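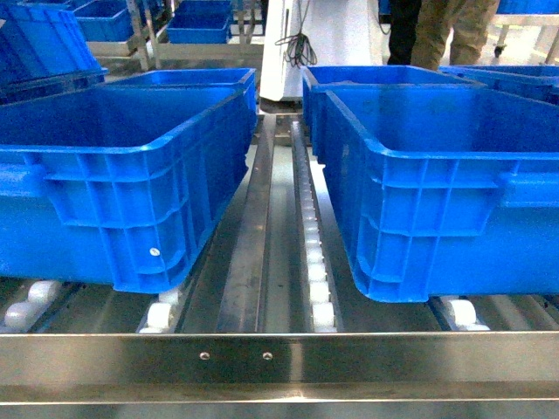 Virkis 42 is our open transport crate for washing lines, bakeries and vegetable packing. It holds 42 liters and it is made in one piece, so there is no bottom plate that can come loose after many seasons. The side walls are molded with vertical and horizontal ribs, and the rim is thick and rolled, as on the blue crates standing on the steel conveyor. A handle recess is molded into the side — please lift with both hands when the crate is full.

Reading time: 3 min

Color and ordering

Blue is kept in stock at our Fodor warehouse. Other colors we make from 200 pieces, and you should count three weeks for them. The article number is 111 for all colors, please write the color next to it on your order.

Cleaning

The crate may go through a tunnel washer. Put it on the belt with the opening down and leave a small space to the next one. Do not use wire brushes, they make scratches where dirt stays.

For a sample crate, please write to Viktória Szűcs in our sales office.

Last updated: March 26, 2026

Contact | © Hanus | Back to top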